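ok small rant about moving costs. we signed for the place on Wilton in April and im still finding charges

first quote was from Drallness. $234 to hold the date, fine. then a stair fee. then a "long carry" fee — the truck was right outside

lunch on the new table, at least the kitchen made it over in one piece

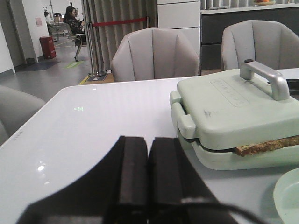 Do you have to pay the stair fee if it's not on the quote? Depends what you signed — look for the line about "added services," mine had one on the back in tiny print

so. read the back. every page. I didnt and it was $122 more by the end of the day

also ask who is really doing the move. Drallness booked it, Martinelli showed up. different truck, differnt paperwork

sandwich maker got unpacked before my socks did

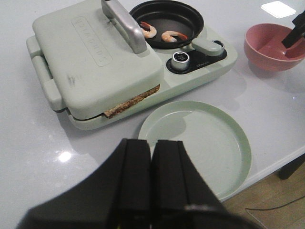 marla_k replied that her crew did the same thing and she only got the carry fee back after emailing photos of the curb. Took 23 days and three calls.

ok that's a good tip, taking photos of the curb next time. and the stairs. 7 steps!! they charged me for a "flight"

packing the kitchen yourself is worth it btw. bowls go on edge, towels in between, small boxes 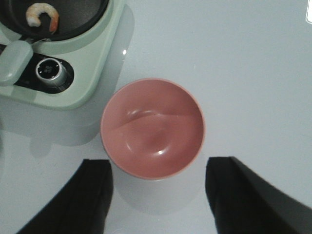
and write the room on the side of the box, never the top. you cant read the top once they're stacked

anyway sent my email tonight, will post if they answer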